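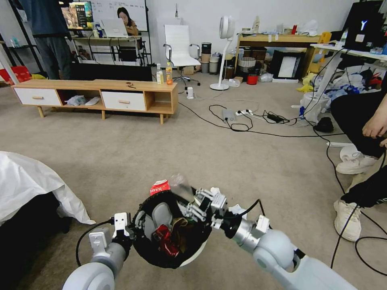 ## 4. Changing the bag on the Trodico bin

Change the bag when the contents reach the rim, or sooner if there is food in it.

1. Lift out anything sharp or heavy first and wrap it in newspaper.
2. Unfold the edge of the bag and pull it up evenly on both sides.
3. Tie the top. If the bag will not tie, it is too full - move some of the rubbish to a second bag.
4. Wipe the inside of the bin with a damp cloth and let it dry.
5. Open a new bag, push it down to the base and fold the top over the rim.

**Note:** Use bags at least 600 mm long. The 400 mm bags sold for desk bins will slip down inside.

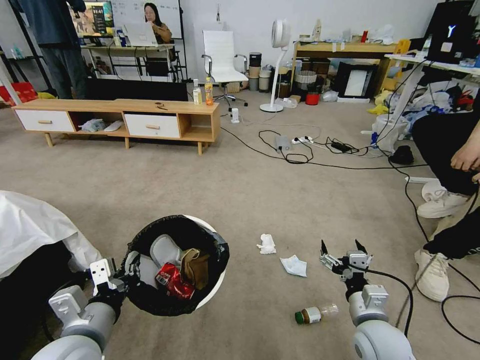 *Round bin with a black bag folded over the rim.*

### 4.1 Sorting

Bottles go in the recycling, with the cap left on. Used tissues and napkins go in the general bag. Snack wrappers do too, unless your council collects soft plastic. Brown paper bags can be recycled if they are clean.

**Caution:** Never put batteries, hot ash or aerosols in the bin. Do not stand it within 400 mm of a heater.

### 4.2 Cleaning

Wash the bin once a month in warm, soapy water. Do not use bleach or a wire brush - both will mark the finish. For spare parts, quote number 319 when you write to the Plekville office.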